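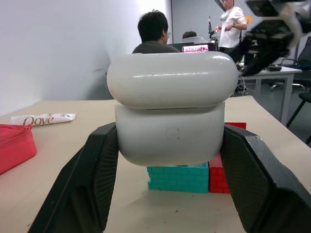 Sorting a pile of white earbuds and cases
Gistimholm Home Forum > Small Stuff and Drawers
Started January 2023

drawer_by_drawer
Posts: 849

I inherited the lost and found table at work and most of it is earbuds. All white, all the same shape, and the cases are the same story. I want to get them matched up and off the table by the end of the week. The rest is toiletries and zip pouches, and those are easy.

So far I have a yellow bin for cases and a divided tray for the loose buds, blue on one side and red on the other. The plan was left buds in blue and right buds in red. Does that make sense or is there a better split?

tinlid
Posts: 2000

Left and right is how I would do it. The letter is usually printed on the stem or on the inside, very small and gray. Use a desk lamp held low and tilt the bud until the letter shows. Do all of that first and don't try to match anything until it's done.

maplecounter
Posts: 7

I don't agree with left and right. If two buds came in together, keep them together. Once you split them up by side you lose the only clue you had about which ones are a pair. I would use small envelopes, one per find, with the day and the room written on the front.

drawer_by_drawer

The envelopes would have been good if somebody had started with them. These all came to me in one shoe box so there is nothing left to keep together.

tinlid

Then left and right it is. For new ones coming in, do what maplecounter says.

maplecounter

Fair. Envelopes from now on, tray for the old stuff.

hallcloset
Posts: 3

What are you doing about the cases? Some of ours have the buds still in them and some are empty, and they all ended up in one tub. I have been through the same tub more than once because I can't tell from the outside.

drawer_by_drawer

Opening every one. Empty cases stay open on the table until they have been checked for a serial number, then they get closed and go in the bin. Full ones go straight to the front desk with a tag.
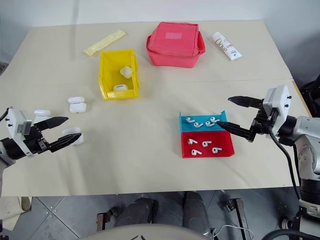 hallcloset

Where is the serial number on a case like that?

tinlid

It is often printed on the underside of the lid, so you have to open the case and tip it toward the light to read it. Copy it onto the tag right then. When someone comes in to claim one, ask them to read theirs off their phone or the box it came in and compare.

hallcloset

Thanks, I had been looking on the bottom.

greenpail

Yellow bin question. Are the sides high? I bought a set of Dikasora bins for the same kind of thing and sent them back because I couldn't see what was in them without standing up. A low tray is better for anything that small.

drawer_by_drawer

High sides, with a lip at the front. I like it for cases because they roll and slide. For buds I agree, low tray.

greenpail

OK, a dropped front would help. Mine were the same height all around.

maplecounter

Please wipe them down before you hand any of them back. Dry cloth on the outside, dry soft brush on the speaker mesh. No water in the mesh. And wear gloves or wash up after, those things have been in ears.

tinlid

Brush with the mesh facing down so the dirt falls out. I use an old Flora makeup brush with the bristles cut short. A new toothbrush works too but it has to be a soft one.

hallcloset

I use cotton swabs and never had trouble.

tinlid

Swabs push it in. They're fine for the inside of the case – the two wells where the stems go collect a lot of lint.

drawer_by_drawer

Update. The loose ones are sorted and the tray is doing its job. I will try each left with each right in a charged case and see which pairs show up on a phone. Ones that don't connect go in a bag for the electronics drop-off at the Shenoy Street office. Anything with a serial number stays until June, that is our rule for items we can identify.

The tube of lotion and the red pouch are still sitting here. The pouch has a zipper and I would rather not go through it on my own, so the front desk is going to open it with me.

maplecounter

Good call on the pouch. I would toss the lotion, you can't give back something like that after it has been opened.

greenpail

Depends. If it's full I would keep it a week. People do come back for them.

maplecounter

Not at our place they don't.

drawer_by_drawer

It can stay until Friday and then it goes.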